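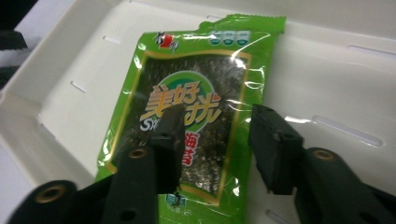

Rornbridge has 3,194 residents, one road in from the coast and a ferry landing that closes at dusk. Kerubo Were has run walking tours of the old harbor since the landing was rebuilt, and she plans each route by the tide table.

"The lower quay floods at spring tides, so the morning group starts at the salt store and the afternoon group ends there," she says. Groups are capped at eight. The steps behind the chapel have no handrail, and a larger party takes too long to clear them.

The full circuit is 2,000 meters. Were divides it into two sections, with a stop at the Athumani lighthouse, where the stair has 468 treads. Visitors climb it without her. "I stay at the base and keep the tickets. The keeper allows one group up at a time."

Asked what first-time visitors get wrong, she names the train. The nearest station is Gradach, and the connecting bus runs only until early evening. "People book the last train and then walk the final stretch in the dark. There is no sidewalk past the quarry."

She recommends two nights, a room on the upper street and shoes with a stiff sole. Tours run daily in June. Booking is at the harbor office, next to the weigh house.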